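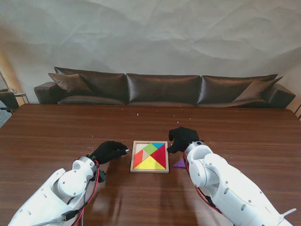
Santeri Heiskanen has sold tangrams for six years and still can't finish one before his coffee gets cold.

"People assume I'm gifted," he says. "I own a tray."

His shop, Skoketti, stocks 40 kinds of puzzle. The tangram is the one that comes back with a note. 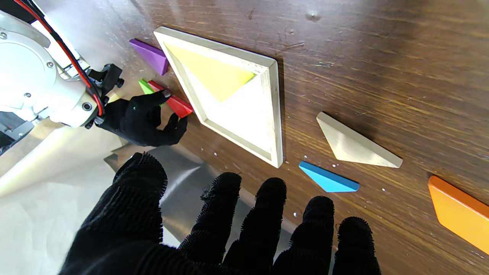

*Sturnton, August*

The notes mostly accuse him of leaving out a piece. "It's under the sofa," he says. "I write back, very politely, that it's under the sofa."

He recommends starting with the big triangles, then admits he starts with the parallelogram out of spite. It is the only piece that may need flipping over, 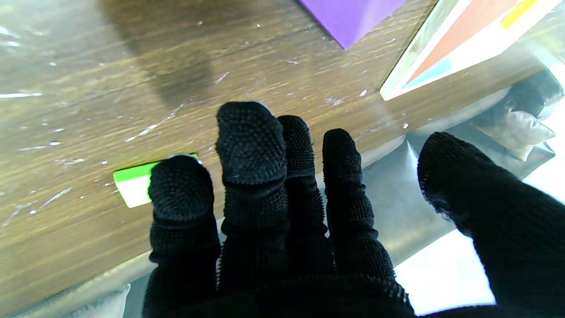
and customers would sooner blame the factory than turn it. "A man from Gronel told me his was left-handed. I sold him another. He was happy."

Does he ever peek at the solution? "The booklet has 200 figures. I've peeked at all of them." 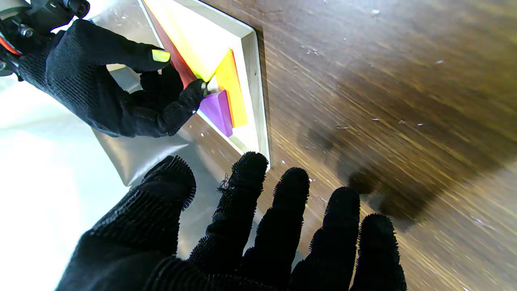
## On putting it away

Heiskanen considers the square the cruelest shape, being the one you must make to close the box. "You can build a swan on the table," he says. "Then it's bedtime, and the swan has to go back in."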